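Residence Diary, Vuminbridge Town Archive
Entry for March, second part

The reading room opened at nine. The heating had been restored overnight, and the register of visitors shows a fuller morning than any since the new year. Two parties came for the parish maps and one for the Benavides papers, which remain the most requested collection in the building. The Benavides boxes were issued one at a time, as the rules require, and returned before noon in good order.

The greater part of the day was given to the canal letters. This office has undertaken to prepare a full list of the correspondence between the Vuminbridge lock office and the grain merchants at Neltevel, a body of 2,000 items, most of them single sheets. The list now stands complete through the ninth bundle. The tenth was opened today and found to be out of order, with summer letters tied in among winter ones. The existing order has been recorded before any change is made. It is the view of this diarist that the mixture was made by the lock office itself when it moved premises, and the bundle should perhaps be left as it is. A note to that effect has been placed in the file.

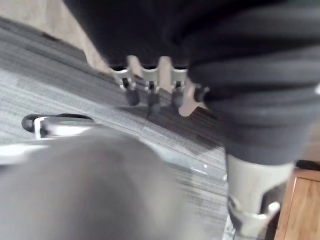

The letters themselves are plain in content. The lock office wrote to say that water was low; the merchants wrote back to say that grain was waiting. In one exchange the merchants ask for compensation for a delay of 14 days and are offered the use of a shed. They decline the shed. A further letter, in a different hand, accepts it. The shed is not mentioned again in this bundle, although a rent of some kind appears in the lock office accounts in the following spring, and the two should be compared when the account books come back from the binder.

The paper is of fair quality and has kept well. The ink has browned, and in places it has eaten through along the heavier strokes. Eight sheets were set aside for the conservator. None is in danger of immediate loss, but they should not be copied on the flat glass until they have been seen. The remaining sheets were placed in new folders and numbered in pencil on the upper right corner, following the practice used for the earlier bundles.

A request was received after lunch from the school at Cikumov, which wishes to bring a class to see the maps. The reading room cannot seat more than 30, and the class is 40 strong. It was proposed in reply that the visit be made in two halves, one in the reading room and one in the long gallery, with the groups changing places after the break. The gallery has no tables, and the older maps may not be taken there. Printed copies will serve. The school has been asked to confirm by the end of the month.
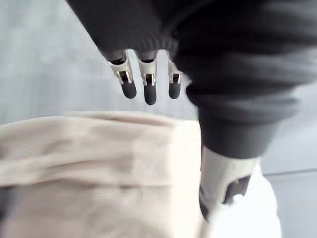 The question of the catalog headings was taken up again in the afternoon without being settled. The printed guide uses "navigation" for all matters touching the canal, including tolls, repairs and the wages of the lock keepers. Readers do not look for wages under that word, and the inquiry slips of the past year bear this out. Separate headings would be a service to them, but every reference in the printed guide would then be wrong — and the guide was issued only last autumn. A sheet of corrections could be laid in. This diarist favors the sheet, and has drafted one for discussion.

Supplies are adequate except for the large folders, of which one package remains. An order has been prepared.

The rain began at four and continued past closing. The bucket under the stair window was emptied once. The window was reported in January and again in February, and it was reported a third time today, in writing.

The reading room was cleared at half past five. The tenth bundle was returned to the strong room with its first half listed, and the key was signed in. Tomorrow the listing will resume at the letter concerning the broken gate at Neltevel, which runs to six pages and will need the better part of the morning.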